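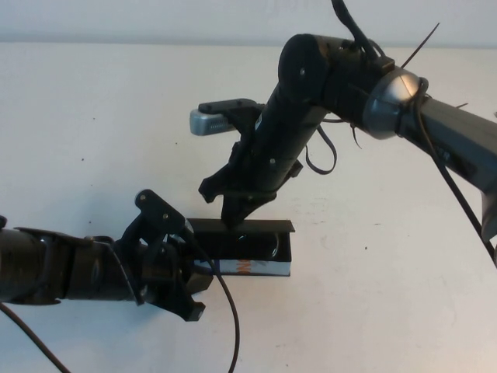 Brisik publishes its full maintenance routine for the Marikar two-arm cell

USSTEAD, 29 August 2025 – Brisik has released the complete setup and care routine for Marikar, its two-arm handling cell, and anyone who runs a similar bench is welcome to use it. The routine covers the daily wipe-down, cable checks, fastener checks on the grippers, wrist camera care and the handover test that brings both arms back into service.

It was written at the bench by the people who look after the cell, and it reads that way. Version one was a sheet of paper taped inside a cupboard door. The new one runs to 29 pages fewer than the draft our engineers first sent around, and we think everyone in the workshop is happier for it!

"We wanted something a new technician could pick up on a Monday morning and follow without ringing me," said Parveen Jayawardena, who leads cell maintenance at Brisik. "I still like getting the calls, mind you."

Cables first

The routine starts with cables, before anyone touches a calibration screen. Two arms sharing one white tabletop means a lot of cable travelling through the same air, and a loop that sits well clear at the home position can end up across the work when both wrists come to the middle. The technician moves each arm by hand through its reach, then both together, watching the run from wrist to elbow and from elbow to base. Any loop that can catch on a finger is re-dressed and tied, and the tie tail is trimmed.

Full cable inspection falls due every 200 running hours. Gripper fasteners are checked every 100. The fingers are 3D-printed, so screws are brought up snug with a hand driver and left there. Power drivers stay in the drawer.

"Printed fingers are brilliant because we can change the shape in an afternoon," said Lakmal Ranasinghe, design technician. "They will also let you know if you've been heavy-handed with a screw."

The handover test

The last mechanical step is the one visitors like best. One arm holds a black channel-shaped holder out over the table while the other comes down and closes on its top edge, so both are on the same part. The technician watches for any twist in the holder as the second gripper makes contact. If it twists, the arm bases are re-registered and the test is run again. The cell's logbook has 829 handover tests in it, going back to commissioning in June last year.

Wrist cameras and a clean table
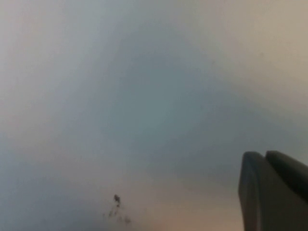 Camera care is where the published routine differs most from the old one. Marikar used to get a lens wipe whenever somebody thought of it. Now there is a proper check: the gripper is brought in close to a plain surface and the technician looks at the live view before doing anything else. Dark specks like the little cluster near the bottom get followed up straight away. The table is wiped and the arm is shifted slightly; marks that stay put in the view send the technician to the lens, and marks that move with the surface mean another go with the cloth. The fingertips should sit in their usual corner too, and if they have crept, the camera bracket gets looked at before calibration.

"It takes a couple of minutes and it has changed how we start the day," said Asanka Munasinghe, who runs the morning shift. "I'm a convert."

Already in use at Tikent

Tikent, which operates a Marikar cell in its packaging lab, trialled the routine over the winter and sent back a generous pile of comments. Several went straight in, including a larger typeface for the torque table and a colour code for left-arm and right-arm spares.

"Our copy has coffee on it already, and I mean that as praise," said Eckhard Reinholz, lab manager at Tikent.

Brisik will keep revising the document as technicians write in. Printed copies, spiral-bound so they lie flat on the bench, can be picked up from the Usstead workshop.

Media contact: Shahab Parsa, communications, Brisik, extension 305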